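Plendon Fluff Notes

Hi! I keep a little collection of notes and photos on fluff: cotton bits, lint, stuffing, all the wispy stuff that ends up on a tabletop when you sew or mend. Plendon has 983 entries so far, and 700 of them have a photo to go with the text (I'm slowly catching up on the rest).

Each entry gets a short name, a color, a rough size word (speck, tuft or clump) and whatever I felt like saying. Photos are in 6 folders, sorted by color. White is by far the fullest! 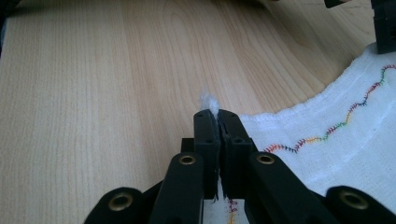 White tuft, cotton-like, over the pale wood tabletop.

Size words are my own call, so please don't treat them as measurements. Version 2 fixed a bunch of typos and merged "cream" into "white", which I still go back and forth on. If you spot a tuft filed as a clump, send me a note and I'll move it.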